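**Dividers, trays and baskets for a shared bench: what are you all using?**

*Board: Home & Classroom Science > Storage and Setup*

---

**tannin_tess** wrote:

OK, I have to share this because I've been grinning over it all week. We run a tea and natural dye group in a shared room in Kirkum, and until December our whole kit lived in one giant tote. Tubes at the bottom, funnels on top, a beaker wedged in sideways. Every session started with twenty minutes of digging.

So we changed the table! One dark brown serving tray in the middle (the kind with handle holes at both ends), and whatever you're working on right now goes on the tray. Tube rack on the tray, measuring beaker in front of it. Everything else goes in baskets to the left and right. That's the entire system and I love it so much.

Baskets on the left are gray and hold bottles, flasks and the spare measuring beaker. The one on the right is for tubes that don't have a spot in the rack. Labels on the baskets, and an extra label lying on the floor of the right-hand one so you can read it when you look straight down.

What would you change? We have 2 more tables to set up and I'd like to do them all the same way.

---

**Drillow** wrote:

Love a tray. I moved to trays after a full rack went over on a bare table, and a raised rim is worth every penny. You mop the tray and get on with your day.

My one gripe is the baskets. Perforated baskets and liquids are a bad match! One cap that isn't screwed all the way down and the table gets it, the floor gets it, your shoes get it. I'd go solid-sided for anything with liquid in it and save the woven kind for empties.

---

**tannin_tess** wrote:

Fair. The caps are screw caps and we're strict about them, but I hear you. What I like about the holes is that rinsed things can go back in while they're still a bit damp and they don't sit in a puddle.

---

**beaker_and_bean** wrote:

Team perforated here. I have 13 of them in the school prep room and the airflow is the whole point. If you're worried about drips, cut a sheet of shelf liner to fit the bottom. You can pull it out and rinse it in ten seconds.

Also YES to the label on the floor of the basket. I've been putting mine on the front only, and when the baskets are pushed up against each other you can't read a thing.

---

**Drillow** wrote:

Shelf liner stops the airflow, so then you've bought a solid basket with extra steps. We can agree to disagree :)

---

**old_udine_road** wrote:

Different question: why keep the rack at the back of the tray and the beaker in front? I'd put them the other way around. The rack is what you reach for most, and I don't like reaching over a tall open beaker with a tube in my hand. I knocked one flying that way last spring (onion skin dye, on a cream rug, in a rented flat I'd rather not talk about).

---

**tannin_tess** wrote:

Oof, the rug!

We pour a lot more than we pull tubes, so the beaker gets the prime spot. The spout ends up facing the right side of the table and the handle is on the left, so you can grab it without turning it. But I can see it going the other way for a group that mostly handles tubes. I'll try it on table two and report back.

---

**slow_infusion** wrote:

Can we talk about the blue caps? I think they look fantastic against the amber. I have clear caps and I'm forever hunting for them on the counter, or worse, in the sink strainer.

For anyone counting pennies: the Matheson racks I use have been through 234 washes (yes, I keep a tally on the cupboard door, leave me alone) and the holes still grip. The cheap ones I had before went wobbly inside a month.

---

**beaker_and_bean** wrote:

A tally on the cupboard door is the most relatable thing on this board.

Tess, do your flasks stand up all right in the baskets? Mine are the cone-shaped kind with the narrow neck, and they lean on everything. I started laying a folded dish towel along one side to stop the slide. It looks silly but the flasks stay put.

---

**tannin_tess** wrote:

Some stand, some lean! It depends on how many are in there. Your towel trick is going straight on the list. I've also wondered about cutting up a cardboard tube for collars, so each flask gets its own little seat.

---

**old_udine_road** wrote:

Collars, definitely. Cut them short so you can still get your fingers around the neck. If they come up too high, you end up lifting the collar and the flask together and it all gets a bit slapstick.

---

**Drillow** wrote:

Post some photos when you get a minute? I want to see how close those baskets sit to the tray. On my table I need a hand's width of bare surface on each side or things start to migrate.

---

**tannin_tess** wrote:

Sure thing! Three from January 2018, all the same table. The baskets are the part I'm happiest with, so feel free to zoom in.

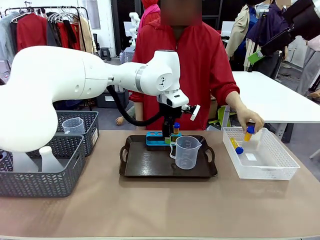
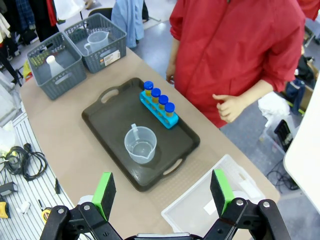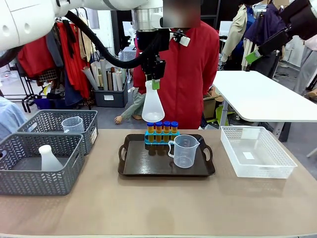 *Brown tray in the middle with the blue rack and a measuring beaker on it, baskets off to the sides, same layout in all three.*

---

**slow_infusion** wrote:

Oh, that's a lovely color in those tubes! What's in them, black tea or one of the dyes?

---

**tannin_tess** wrote:

Weak black tea! We use it for practice pours because it's cheap and you can see the level so easily. Dye comes out once everybody's hands are steady.

---

**Drillow** wrote:

Good spacing. I still want solid sides on the left two, but I'm stealing the tray idea for my second table as is. Do the handle holes get in the way when you wipe down?

---

**tannin_tess** wrote:

A little. Crumbs of dried leaf love the corners next to them. An old toothbrush gets it all out. Table two is getting set up tomorrow with the rack in front, so I'll come back and tell you both who was right.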